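Household Chores Program: Progress Report to the Duneo Fund
Reporting period ending September
Submitted by the Candolov project office

Where we are

The grant asks one question: which everyday chores can a single arm with a two-finger gripper do well enough that a person doesn't have to stand next to it? At the end of this period the answer covers four chores, and two of them are in fair shape.

Clearing a table and putting cups on a shelf now run without help on most attempts. Folding towels does not. Wiping down walls and other tall surfaces is the newest of the four and was added at your request after the spring review.

Work done this period

We logged 394 attempts in simulation and 72 on the real arm at the Sekon workshop. The real attempts were all table clearing and cups. Towels stayed in simulation for the whole period, as did the wall work, and we do not plan to move either one over until the grip and contact settings are more stable.

Table clearing fails mostly on thin flat things. A plate lying face up is still hard to get a finger under. The Srithong team suggested sliding the plate to the table edge first, and this helped. It also makes the job slower, and a person clearing the same table would be finished well before the arm.

For towels, the arm can find a corner and lift it. It then loses track of the second corner when the cloth hangs down. We have tried two approaches to this and neither is good enough to report numbers on.

Reach and room layout

Wall and ceiling work has shown problems we did not have at table height. The simulated room has tiled walls, a paneled ceiling and a picture on the wall, and the arm has to keep track of all three when it is pointed up.

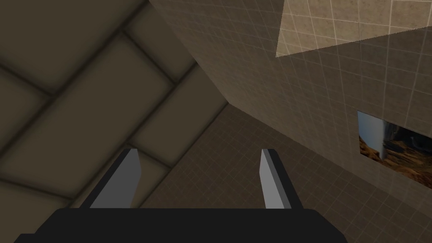

Small square tiles repeat, so the position estimate can slip by a full tile and the software does not notice. The corners are more useful as reference points, and we are changing the planner to look for them before each move. Pictures and other wall items are now marked as areas to stay away from.

Budget and schedule

Spending is on plan. Workshop time at Sekon was a little under budget and we would like to carry the balance forward.

Next period

Finish the planner change and rerun the wall attempts. Continue plates on the real arm. Decide whether towels stay in the program. We would like to discuss that last point on the Thursday call, before the next payment request goes in.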